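Kurkura Field Kit: phone recording for community documenters

Kurkura is a small kit for people who record what happens where they live: evictions, polluted rivers, a council meeting that runs past midnight. It fits in a shoulder bag, it works with the phone you already own, and we love it a little more every time it comes back from a trip.

Florencio Aranda put the first one together in Plendport, after a summer of filming land hearings with a dying battery and wind roaring over every interview. He still answers most of the setup emails (and he answers them at length!).

What's in the bag

A clip-on microphone with a furry wind cover, a folding tripod, a battery pack good for over 17 hours of audio, 4 memory cards and a printed consent guide. The whole thing weighs 826 grams. The consent guide is the part people write to us about most. It has plain wording you can read aloud before an interview, with space to note what the person agreed to and what they'd like kept private.
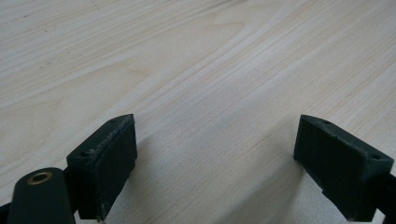 Works with Dzene

Dzene is our free logging app. It saves the time and place of each recording, keeps a second copy on the card, and lets you hide names before anything is shared. You can use it with no signal at all, then sync when you're back in town. The July update added voice notes, and we're so happy with them.

Borrow or buy

The lending library at Otgate has kits for groups who need one for a short project. Loans are free, with a deposit of $100 that you get back on return. Spare wind covers can be ordered separately, and yes, they do get lost!

Page updated Sep 17, 2020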